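Workshop tips: tuning a tabletop picking stack

Notes by Nuno Meireles, collected while moving the kitchen bench from Tavares to the Grolto planner. Updated April.

Run the planner with the table as a solid box, and give the box a 40 mm margin at the edges. Without the margin, Grolto returns paths that skim the rim on the way in. 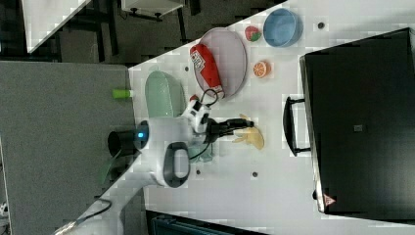
Keep perception and planning on separate clocks. The segmenter publishes when it has a new mask. The planner reads the latest mask once, at the start of a request, and holds it until the request ends. If masks change mid-plan, the grasp point jumps and the log is useless afterward.

Label by shape before color. Two red items on one bench will swap IDs if color carries the most weight in the tracker.
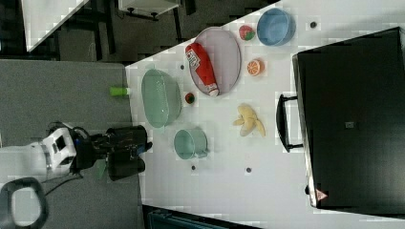

Mug on its side, ketchup on the oval plate, banana partly peeled.

For mugs, store the handle direction with the pose. A pose without it gives grasps that close on the handle at an angle. In Jeltach the field is off by default; turn it on in the object file, then rebuild the cache.

Large dark glossy surfaces leave holes in the depth map. Enter them as fixed boxes by hand and mask them out of the live map.
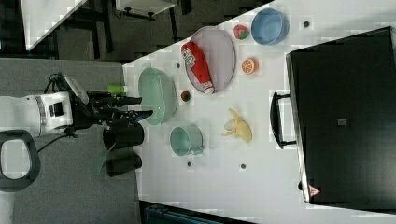 Replay before changing any weight. Our Liltness set holds 2,976 requests. The old settings gave a valid plan for 2,520 and the current ones for 2,700. Save the seed with each run, and change one setting per replay.

Clear the grasp cache after every camera calibration.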